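Notebook > Bench notes > Natural dye tests

June, after lunch

Walnut hull bath, second go. 260 g hulls, soaked overnight, simmered 2 hrs. Color much deeper than the Garel batch – that one was too thin I think. Wool took it well, cotton still blotchy. Try more alum next time?? Strained thru old pillowcase, slow. Lid on the Slanina pot leaks steam, needs a new gasket. Dont let the bath boil again, goes muddy.
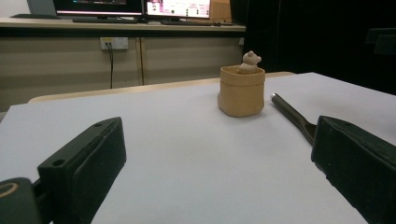

Bear in the tan pot, bench.

Left to do – rinse skeins, label jars, order more alum (200 g is plenty).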